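Chapter 4
Setting the Table: How Households Share Food and Space

After reading this chapter, you should be able to explain the difference between a meal and a snack as social events, describe how the shape of a table can affect who speaks to whom, and use a simple diary method to study eating habits in a home.

Opening case: The long table in Trostside

When Leanne Tindall was a child, her family ate at a long table in the kitchen of a terraced house in Trostside. Her father sat at one end, close to the stove, and her grandmother at the other end, close to the door. The children sat on a bench along the wall. "You could not get out until the person beside you got out," she told the interviewer. "So you stayed, and you listened."

Many years later she moved to a flat in Peltness with a small round table. Her own children come to it at different hours. One of them eats at six, another after sports practice, and the food is kept warm in the oven. Leanne did not say that one way is better than the other. She said that the talk is different. At the long table the talk went from her father down to the others. At the round table it starts with the person who has just arrived.

Leanne was one of 243 adults who took part in the Naylor Household Study, which was led by Anika Montoya and Clive Gosling. Each person kept a diary for 35 days and wrote down every time that food or drink was taken at home. The diaries gave 2263 entries in which two or more people were present. We will return to these entries in Section 4.3, where you will learn how they were sorted.

4.1 What is a table for?

It is easy to think of the dining table as a place for eating only. In the diaries, however, people used it also for homework, for paying bills, for folding clothes and for long telephone calls. Montoya and Gosling use the term shared surface for any piece of furniture which has several uses and belongs to no single member of the home. A shared surface has its own rules – often unspoken – about what may be left on it and for how long.

These rules can be studied. Before a meal, things are moved away, and someone must decide where they go. Between meals, small objects come back. A student of household life should therefore look at the table at different times of the day, and should not visit only at dinner.

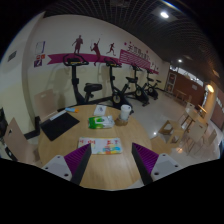
Figure 4.1 A round wooden table with a cup on a woven coaster, a pack of wet wipes and a paper booklet.

Snædís Snorradóttir, who studied rented homes, suggests that we ask two questions about each object on a shared surface. Who put it there? Who is allowed to move it? The answers are not always the same person, and small quarrels often begin at this point.

Key terms in this section: shared surface, clearing, meal event.

Before you continue

Think of a table in a home that you know well. Write down what was on it this morning and who would normally clear it. Keep your notes, as you will need them for the exercise at the end of Section 4.2.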